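Forum: Club Cricket > Umpires, Scorers and Groundsmen
Thread: Abandoned match at Stastbridge - points question

legbye_larry
Posted 2019-08-13, 08:14

Looking for views from people who know the league rules better than I do. We played away at Stastbridge on Saturday in the second division. They batted first and made 187 all out. We were 94 for 3 off 22 when the rain came. Umpires took us off, it eased, they looked at it twice and then called it off with the covers still on.

Our skipper, Joris Boersma, was told by the home side that it goes down as an abandoned match, five points each. My reading is that once both sides have batted for 20 overs there is a result on run rate. It makes a big difference to us as we are second from bottom and a win would more or less keep us up.

Who is right?

thirdman76
Reply 1

Depends whether your league has the run rate clause at all. A lot of them dropped it. Have you got the handbook?

legbye_larry
Reply 2

I have last year's. The clause is in there under "Interrupted matches". It says the side batting second must have faced at least 20 overs and the comparison is against the first side's score at the same stage. They were 101 for 4 after 22, so if anything we lost. But our scorer has them at 91 for 4 after 22. Hence the question.

thirdman76
Reply 3

So there are two questions, one about the rule and one about the book. The second is the one that will cause you grief.

Popping Crease
Reply 4

The two scorebooks should have been checked against each other at the end of every over, or at the very least at the fall of each wicket. If they differ by ten runs at 22 overs then somebody stopped checking. What did they both have for the final total?

legbye_larry
Reply 5

Both had 187. That is what makes it odd. Somewhere before the 22nd over they are ten apart and by the end they agree.

Popping Crease
Reply 6

Then it is most likely an over recorded in the wrong place. One scorer has missed an over number or ruled a line across too early, so their "22" is your 21 or 23. If the totals agree and the bowling figures agree, find the over that went for ten and you will probably find your answer.

K. Nijs
Reply 7

I was scoring for Stastbridge on Saturday so I may as well post. Kristof Nijs. I didn't know this was being discussed until Pieter Verschueren sent me the link.

My book has 101 for 4 at the end of the 22nd. I had it agreed with your scorer at drinks, which we took after 17, and again at the end. We did not check each over because your scorer was also padding up for part of it and somebody else sat in for him. I am not having a go, it happens at this level every week.

legbye_larry
Reply 8

Thanks for posting Kristof. That is fair. It was Teun Smits scoring and he was down to bat at five, so he went off to get ready near the end of your innings. But that was well after the 22nd over, so I don't think the swap explains it.

K. Nijs
Reply 9

He went off earlier than that as well. He was out of the box for a good spell after drinks. The lad who sat in was keeping it on a sheet of paper and it was copied in later.

thirdman76
Reply 10

There's your missing over then.

legbye_larry
Reply 11

Possibly. I'd like to see both books side by side before I agree to that.

Deep Cover
Reply 12

Can I disagree with everyone. It doesn't matter what either book says. The umpires are the sole judges of whether the match is abandoned, and they said it was. If they had thought there was a result they would have asked the scorers for the figures on the day. They didn't, so it's five points each and on you go.

Popping Crease
Reply 13

That's wrong. The umpires decide there is no more play. Whether no more play means a result or an abandonment is decided by the playing conditions. If the umpires forgot the clause then it is a mistake and it can be put right. Law 16 allows for correction of an error in the result.

Deep Cover
Reply 14

Law 16 is about errors in scoring. The umpires not applying a league rule is a different matter and needs an appeal to the league. In our league that had to be in by the Wednesday night and came with a deposit.

Popping Crease
Reply 15

Fair point on the deadline. Larry, check that today whatever else you do.

legbye_larry
Reply 16

Ours is seven days, in writing, from the club secretary. Ours is Elvia Carrillo and she has said she will send it if Joris asks her to. He hasn't asked her yet. He thinks it could go against us.

thirdman76
Reply 17

He's got a point. As it stands you have five points. If the clause applies and Kristof's book is accepted, you lose and get whatever a losing side gets, and Stastbridge get a win. You'd be appealing yourselves down the table.

K. Nijs
Reply 18

For what it's worth our skipper is happy with five each and so am I. We are mid-table and not going anywhere.

OldGroundsman
Reply 19

Bit off the subject, but were the covers any good? We played there in the wet two seasons back and the ends were soaked because the side sheets didn't reach. If the umpires couldn't restart because of the covers then there used to be a penalty for the home club.

K. Nijs
Reply 20

The covers were replaced over the winter. It was the bowler's run-up at the Brokow end that was the trouble, the same as every other ground that weekend. No penalty was mentioned.

Deep Cover
Reply 21

Run-ups aren't covered by the penalty anyway, only the square.

OldGroundsman
Reply 22

They were in the old rules. The whole area to five yards behind the stumps.

Deep Cover
Reply 23

The old rules went out years ago.

legbye_larry
Reply 24

Can we leave the covers. I rang Teun at dinner time and he still has the loose sheet. He will bring it round tonight and I'll go through it against the book.

K. Nijs
Reply 25

I'll photograph my pages and send them to you by message. Overs 17 to 25, is that enough?

legbye_larry
Reply 26

Plenty, thanks.

Later edit:

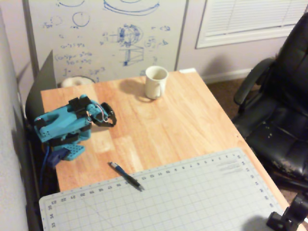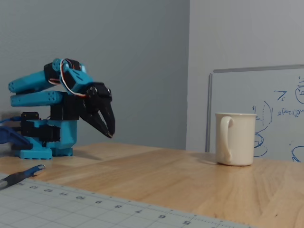
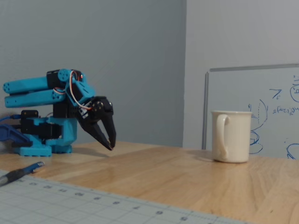
So, the sheet. It has five overs on it, 18 to 22. Each one is a row of balls with a total at the end, and the totals are right. When they were copied into the book, the 20th over was left out, and what was really the 21st went in as the 20th, and so on down. The 20th went for ten, two fours and a two. It was then put back in further down in different ink, which is why the final score is right.

So Kristof's book is correct. Stastbridge were 101 for 4 after 22 and we were 94. If the clause applies, we lost by run rate.

thirdman76
Reply 27

Good of you to say so. What's Joris going to do?

legbye_larry
Reply 28

He's leaving it. Elvia is going to send the league a note to say our book has been corrected, with a copy of the sheet, and leave the result as it was given by the umpires. If the league want to look at the clause they can.

Popping Crease
Reply 29

I'd be a bit uneasy about that. If the playing conditions say it's a loss then it's a loss, and you know it is. Suppose you stay up by two points in September and the side below you finds this thread.

Deep Cover
Reply 30

They aren't obliged to appeal against themselves. Both clubs have accepted the umpires' decision and the book is being put right openly. I don't see what more you want.

Popping Crease
Reply 31

I want the note to mention the overs faced. One line. "We had faced 22 overs when play ended." Then it's all in front of the league and no one can say it was kept back.

legbye_larry
Reply 32

I don't mind that. I'll put it to Joris and Elvia. I should also say I was going by last year's handbook, and Pieter Verschueren tells me the wording was changed this season. He thinks the minimum is now 25 overs for a match of our length, but he hasn't got his copy to hand.

thirdman76
Reply 33

If it's 25 then this whole thread is for nothing and it was abandoned all along.

OldGroundsman
Reply 34

It is 25. Page 31. Okafor in the first division had the same thing against Tunditz in May, 23 overs, called off, points shared. I did the ground for that one.

Popping Crease
Reply 35

You might have said so before the business about the covers.

OldGroundsman
Reply 36

No one asked me about overs.

legbye_larry
Reply 37

Got hold of a copy now and he's right, 25 overs, page 31. Five points each stands. Elvia will still send the corrected figures because two of our bowlers had the wrong over counts against them for that spell. Thanks all, and thanks to Kristof for the pages.

K. Nijs
Reply 38

No problem. Tell Teun he owes me a pencil.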